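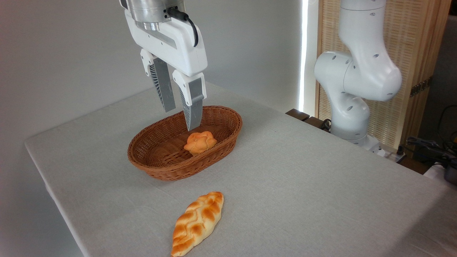
빵 작업대. 바구니 위로 그리퍼를 벌린 상태, 꽈배기 모양 빵은 아직 식탁보 위

잔덴트(Zandent) 공개 시연일 참가자 + 당일 진행 보조 모집

5월 공개 시연일에 와서 직접 로봇을 조작해 보실 분 찾습니다. 급하게 올려요. 자리 얼마 안 남음.

장소: 지르나르관 2층 시연실 (정문 말고 주차장 쪽 출입구)
시간: 수요일 오후 2시 시작, 1시 40분까지 와 주세요

[참가자] 21명
- 만 18세 이상, 로봇 경험 없어도 됨. 없는 분 환영
- 빵을 집어서 바구니에 담는 작업입니다. 먼저 시연 보고, 그다음 한 명씩 원격 조작. 1인당 11분
- 끝나고 짧은 설문, 전체 60분 예정. 앞 순서가 밀리면 조금 더 걸릴 수 있음
- 교통비 지급 (계좌이체, 통장 사본 필요)
- 안경 착용 괜찮음. 긴 목걸이, 늘어지는 소매는 피해 주세요
- 밀가루 알레르기 있는 분은 신청할 때 꼭 적어 주세요. 실제 빵 씁니다. 시연에 쓴 빵은 못 드려요, 간식은 따로 있음

[진행 보조] 2명
- 오전 11시부터 정리 끝날 때까지. 점심 제공
- 하는 일: 접수, 순서 안내, 한 사람 끝날 때마다 빵이랑 바구니 제자리로 돌려놓기, 설문지 걷기
- 로봇 팔은 담당자만 만집니다. 빵 옮길 때도 담당자가 정지 확인해 준 다음에 손 넣으세요
- 영어 조금 되면 좋음 (조작 설명은 마나이아 던스턴 님이 영어로 하고 통역 붙음)
- 시급은 문의 주시면 알려드립니다

신청 방법
이름, 연락처, 참가자/보조 중 어느 쪽인지 적어서 담당 아미룰 쿠(Amirul Khoo)에게 메일. 제목에 [시연일] 넣어 주세요, 안 넣으면 놓칠수 있어요. 전화는 내선 772, 점심시간엔 안 받습니다.
선착순 마감. 확정되신 분께만 답장 드려요. 못 오시게 되면 하루 전까지는 꼭 연락 주세요 대기자 있습니다.

단체 견학은 이번에 안 받습니다. 보호자랑 같이 오는 청소년은 관람만 가능하고 조작은 안되요. 관람석은 신청 없이 오셔도 되는데 자리 없으면 서서 보셔야 함.

인쇄하기 | 이메일로 보내기

최근 글
시우(Siu) 조작 교육 5월 일정 변경
오사(Osa) 시연실 관람 안내
지르나르관 주차 등록 방법
진행 보조 교통비 서류 제출 안내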